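Two-Arm Handling Project: Handout 4
Bags, Pouches and Other Soft Containers

Revised 29 Aug 2019. Replaces the sheet handed out in June. Bring it to the lab session.

1. What the session covers

Handout 3 dealt with rigid boxes. A box keeps its shape when you pick it up, so one grasp point and one orientation tell you where the rest of it is. A cloth bag does not do this. Where you hold it decides what shape it takes, and the shape decides whether the next step is possible at all.

The task for this unit is to lift a bag with two arms, hold it with the mouth up, and keep it there long enough for a part to be put in. Teams using the Ashour pouch will work with the zipper open for the first run. The zipper is a separate exercise in Handout 6.

2. Setting up

Check both arms at the home pose before you enable the grippers. The workspace limit on the shared controller is set to 700 mm from each base. Do not change it. If your plan needs more reach than that, move the start position of the bag.

Gripper speed is 27 percent for the first run of the day. You may raise it once you have a clean lift on the log.

Load the Novard template and save it under your team number. Two teams saved over the same file last time and lost an afternoon – please check the name twice.

3. Choosing grasp points

Start with the rim. Two points on the upper edge, well apart, will usually open the mouth a little under the bag's own weight. Two points close together will let the body swing and fold.

Things that cause trouble:

Flaps. A flap that falls forward covers the opening. Either fold it back first or include it in the grasp. If you include it, allow for the extra thickness when you set the closing width.

Bindings and seams. These are stiffer than the cloth between them. A finger that closes half on a binding tends to slide toward the thin side.

Metal parts. Snaps, rings and zipper pulls catch the light and can pull the depth estimate off. Mark them by hand in your first set of labels.

4. Views

Every run is recorded from the head camera and from the wrist cameras. You need both kinds of view in your report. The head view is best for the overall shape of the bag and for seeing where both grippers are. A wrist view depends entirely on how the wrist is turned, and in some poses it gives you wall or panel and very little else.

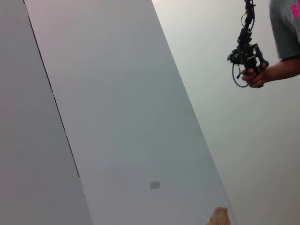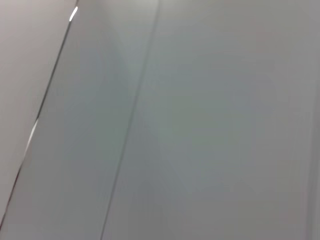
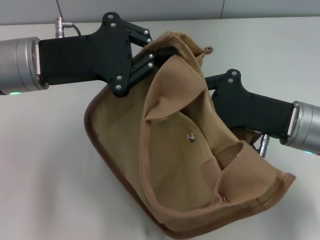

For the report, pick one moment from your own run and put the views side by side. State which camera each one came from and what you can measure in it. If a view has nothing to measure, write that down and keep the view in. Do not swap it for a nicer one from another second of the log.

5. Logging

Each run is cut to 400 samples by the template. Shorter runs are padded and longer ones are trimmed at the end, so start the log just before the first grasp. The file should hold joint positions, gripper widths and the camera time stamps. Teams that sign up for the Flurkdale meet will also need the force readings, in the column order given on the entry sheet.

Time stamps from the wrist cameras are not corrected for you. Use the sync script in the Akport folder before you compare anything. The common mistake is to run it twice, which shifts the views apart again.

6. To hand in

A sketch of your bag lying flat, with the two grasp points marked.

One paragraph on why you chose them, and one on what you would try next.

The log from your best run and the log from your worst. Both count the same.

The views from section 4, with labels.

Keep the written part under 320 words. Tables and sketches are outside the limit. Late logs can be added until the next lab session, but the sketch is due at the start of this one – you will need it at the bench.

Reading for next time: Handout 5, sections 1 and 2, on regrasping. Skip the part on suction cups.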